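Jillutumについて

本が好き。読み終わったあと、誰かに話したくてうずうずする。Jillutum(ジルトゥム)は、そんな人たちが集まってできた、小さな翻訳文学の出版社兼読書室です!

はじまりは、古書店の棚で見つけた一冊の短編集でした。Pustbergという架空の港町を舞台にした連作で、灯台守の妻が書く日記と、町の噂話と、船の積荷目録が交互に出てくるという、なんとも変わった本です。夢中で読んで、調べてみたら日本語訳がどこにもない。だったら自分たちで訳して出そう、と盛り上がったのがその晩のこと(翌朝になっても気持ちは冷めていませんでした)。初版は325部。表紙の紙を選ぶだけで一か月かかりましたが、あの箱が届いた日のうれしさは今でも忘れられません。

いまは年に2冊のペースで新刊を出しています。少ないと思われるかもしれませんが、訳文を声に出して読み合わせ、気になったところを原文に戻って確かめ、また読み合わせ……とやっていると、これが私たちにはちょうどいい速さなんです。小説が中心で、詩集や書簡集もときどき。最新刊の長編は486ページ、これまででいちばん分厚い本になりました。登場人物が多いので、栞の裏に人物表を刷ってあります。なくしやすいので、予備も挟んでおきました!

シリーズのご紹介

「Potgieter文庫」は、20世紀の埋もれた中短編を集めた小ぶりのシリーズです。上着のポケットに入る大きさで、電車で読むのにぴったり。巻末には訳者のあとがきをたっぷり載せています。あとがきから読む派の方も大歓迎です。

「Gesteck」は年に一度、1月に発行している読者参加の冊子です。ドイツ語で花のアレンジメントのこと。いろいろな人の感想や偏愛リストや書きかけの詩を束ねたら、きっとそんな感じになるだろうと名づけました。前号には思いがけずたくさんの原稿が届き、予定していたページ数をあっさり超えてしまいました。次号のテーマは「再読」。原稿の締切は10月20日です。長さは1,000字まで、書評でも思い出話でもかまいません。初めて書く方の原稿を読むのが、編集部はほんとうに好きです。

読書室のこと

事務所の一階は読書室として開放しています。自社の本はもちろん、翻訳の参考に集めた辞書や雑誌、スタッフが家から持ち込んだ推理小説まで、棚はかなりごちゃごちゃしています。貸出はしていませんが、お茶を飲みながら何時間でもどうぞ。夕方には読書会を開くこともあり、課題本を最後まで読めていなくても参加できます。結末を知りたくない方は、入口でそっと教えてくださいね。

編み物をしながら朗読を聴く会も続いています。もともとは耳で訳文を確かめるための集まりだったのに、いつのまにか毛糸の話のほうが長くなる日もあって、それがまた楽しい!
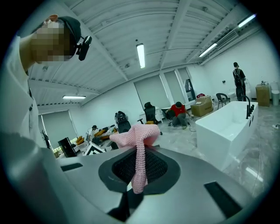

ピンクの編み地

朗読する本は参加者の推薦で決めています。最近は怪談が続いたので、次は明るい旅行記にしようかと相談中です。

書店・図書館のみなさまへ

少部数の出版社ですが、一冊からご注文を承ります。選書フェアやパネルのご相談もお気軽にどうぞ。手書きの紹介カードもよろこんでお作りします。翻訳の持ち込みは随時受け付けています。冒頭の試訳とあらすじを添えて、お問い合わせフォームからお送りください。編集部全員で読むため、お返事まで少しお時間をいただいています。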